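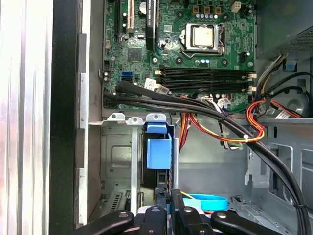 Inside a desktop tower, with the processor showing.

Blog > Household > Sorting out the photos

4/18/22

I have spent most of my free evenings since February sorting out the family photos. I don't mean the printed ones, which are in albums and have been since my mother stuck them in. I mean everything taken after we got a digital camera and stopped printing anything.

What started it was an email from Nustow, the online storage service I had been paying for without thinking much about it. They were putting the price up, and when I logged in to see what I was paying for, it was a mess. There were folders called New, New Folder, Phone Old, Phone Old Copy and Sort These. The last one had a date on it from before we moved house.

My first idea was to cancel and put the lot on a drive. The trouble was that I didn't know what was on there and what wasn't. Some of the pictures were only online, some were on a laptop, and the early ones had been on the desktop computer we kept under the stairs. I bought an external drive, made one empty folder on it, and decided that everything would go in there before I deleted a single thing. That was a good decision and I would do it the same way again. It took a few evenings of copying, most of which I spent doing other things in the kitchen while the progress bar crept along.

Once it was all in one place I ran a program called Zekow to find the duplicates. It is free and fairly ugly, but it does the job. It found about 4000 files that were exact copies of other files. I let it remove those. What it can't do is tell you that you took the same picture of a sandcastle again and again because somebody blinked. That part has to be done by hand.

I tried a few ways of going through them. Starting at the beginning was slow, as the early years are the ones I most wanted to look at, and I kept stopping. Working backwards was better. Recent pictures are easy to be strict about. I remember last summer well enough without having every shot of the same view from the car park.

These are the rules I ended up with, for anyone doing the same:

Keep one of anything that doesn't move. Buildings, cakes, sunsets.

Keep 2 or 3 of people, if they are different from each other.

Delete pictures of receipts, parking signs, meter readings and things in shops, unless you are still arguing with the energy company.

Keep anything with a grandparent in it, even if it's out of focus.

If you have looked at it for more than a minute, keep it and carry on.
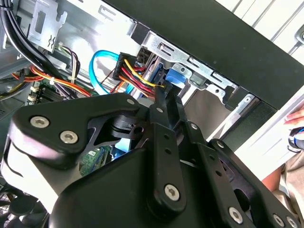

The folders took longer to settle than the deleting did. I had thought I would arrange things by event, so there would be a folder for each holiday and each birthday, and I got quite a long way with that before seeing that most of our pictures aren't of an event at all. They are of someone eating toast, or the dog next door, or a hedge. In the end I went by year and then by month, with a few words after the month if something happened. It's dull but I can find things. My sister asked for the one of Dad on the harbour wall at Varela and I had it for her before she had put the kettle on.

File names I have mostly left alone. I did rename the ones I knew I would want again, and I put the place and the people in the name – there are programs that let you add this separately, but I don't trust myself to remember which program it was.

Then there was the matter of who else should have them. My brother wanted everything. My daughter wanted 26 particular pictures and sent me a list, with descriptions such as "the one where I'm cross in the paddling pool". I found them all except one, of her and her cousin on a wall with ice creams, which she is certain exists. I have looked through that whole summer more than once. It may be on somebody else's phone.

A second drive now lives at my sister's house with the same folders on it. We swap them over when we visit, so hers is never very far out of date. I have kept Nustow too, on the cheapest plan, for the last few years only. I did think about giving it up, but if both houses had a bad week at once I'd be sorry.

Printing is the next job. I have picked out enough for one album, the ordinary kind with sticky corners, and the shop in town does a decent matt finish if you ask for it. They only offer glossy on the order form. I want the toast ones in there as well as the holidays.

I still have the videos to do. There is a folder of them I haven't opened yet, and most seem to have been filmed sideways. I'll also need to find out what to do with the very short ones my old phone made whenever I took a picture, which play for a moment and then stop. If anyone has found a quick way to clear those out without losing the pictures that go with them, please leave a comment.

Get new posts by email. Enter your address to subscribe. You can unsubscribe at any time.

Contact | Copyright Under the Stairs | Back to top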